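Write the Session Rule Before the Session

Ishbel Menzies
3/22/22

Most written guidance on hand-held gripper collection covers the device. It gives finger travel, camera exposure, marker size and battery handling, and stops there. The operator gets a paragraph and the room gets a line. I think the proportions are wrong, and that the next revision of any shared practice document should start with the operator and the room.

My experience comes from the Temari work, in which two-handed household tasks were recorded by people carrying one gripper per hand. We reviewed 400 episodes against a draft checklist in September. Of these, 62 were set aside. Hardware faults explained 3 of them. The rest failed on matters that the checklist did not mention: no agreed start pose, one gripper left out of the other's view for most of the task, a second person walking through the work area, or a change to the room between takes that no one had logged.

The start pose is the cheapest to fix. Both grippers should be held still, fingers open, with the marker on each one facing outward, and the operator should hold that pose until a spoken count ends. Our draft said "begin in a comfortable position." Every operator followed it, and no two positions agreed.

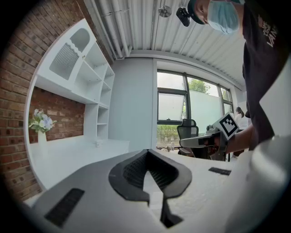 The second rule concerns bystanders. Some labs demand an empty room. I consider that too strict for data meant to represent homes and offices, where other people are present as a matter of course. A workable rule would permit others in the room, require that they have agreed to be recorded, and keep them out of arm's reach of the operator. The log should state how many people were present. A reviewer can then filter on that field without watching the video.

The third rule concerns objects that are not part of the task. Gounder, whose checklist is otherwise the best I have read, tells the operator to clear all surfaces. The instruction produces tidy recordings and a policy that has never met a bottle on a windowsill. I would leave ordinary items where they are and require only that they stay put for the length of a batch. If something moves, a new batch begins.

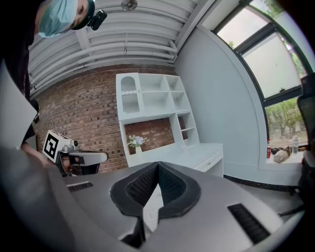

Two-handed collection indoors, with a marker on the operator's second gripper.

Objections to all this are mostly about cost. Lerkex argued in its comments on our draft that each added log field slows the operator and that slow operators drop out. The first part is true. On the Amo rigs our extra fields added 627 seconds to a full day of recording. I regard that as acceptable against the hours spent later sorting episodes that cannot be compared.

A harder objection is that a shared rule will freeze practice too early. I would answer it by numbering the rule and writing the number into every episode. A lab that departs from clause 2 can say so in the log, and anyone who receives the data can decide whether the departure matters for the task at hand. The draft goes back out for comment with those clauses at the front and the device section moved to an annex.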